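Dinden Robotics Club
Spring progress report to the Grollance Fund
Prepared by Melina Petridis, club advisor

Where the money went

The grant was 800 dollars. We have spent 164 of it on replacement servos, which is more than the proposal predicted and less than the students would like. The line in our budget marked "contingency" has been promoted to "servos." Filament came in under budget after a parent cleared out a garage and found a stack of yellow. Everything we own is now yellow.

Attendance

We have 14 members on the list. Attendance holds up well until track season, and then it is mostly the juniors and whoever needs a ride home with them.

What the students have built

The proposal promised a working arm by January. The arm was working by January for certain values of "working" – it could wave. Since then Hussam Tannous has rewritten the calibration routine, and the elbow no longer tries to go through the table at startup. I count this as the main technical achievement of the term. Hussam would like it noted that the wiring was not his.

The current task is pick and place: take a soft object from the tabletop, put it in a bowl, let go. The letting go was added to the spec in February. Students chose the object by vote, and I was outvoted.

Practice for the Dolavero Challenge uses the same setup every time, with the bowl toward the back of the table and the arm clamped at the left. The students log each attempt in a shared spreadsheet, including the ones they would prefer to forget.

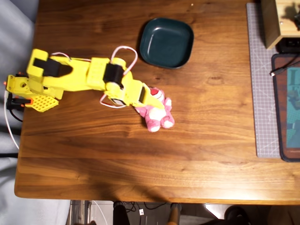

The gripper at the bear, with the bowl empty.

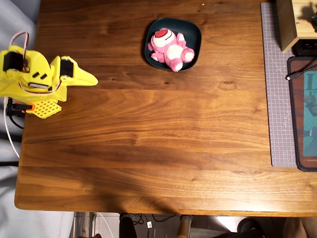

The bear in the bowl.

Still to do

Cable management, which has been on this list since the fall. A written setup guide, so that next year's members can start without phoning Hussam at college. We also need 2 spare gripper jaws printed before Dolavero, and a decision on whether the Rawashdeh controller is worth repairing. My own vote is no, with the usual results expected.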